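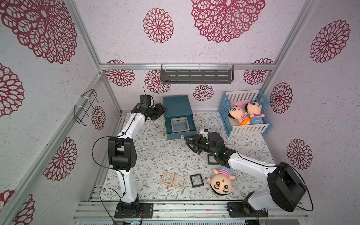

The Kuveck bench with both arms over the mat, teal box open at the back.

Kuveck

Welcome, and thanks for stopping by! Kuveck is our two-arm tidy-up build, put together in the shared workshop at Haltotbridge, and this folder holds the recordings we've made with it so far (400 runs, all of them picture frames and dolls, because that's what Shiela Mercado had at home).

Jhun Magbanua bolted up the rails and Jomar did the wiring, twice, bless him. The patterned paper on the walls was my pick and I still love it.

Each run has its own folder with joint positions, wrist video and a short note on where things were supposed to end up. Frames go in the box, dolls go in the crib. Please skip anything marked "old gripper", those were made before we changed the jaws and the timing is off.

Questions go to me or Jerome Bautista.

Bienvenido Saludo
March 18, 2018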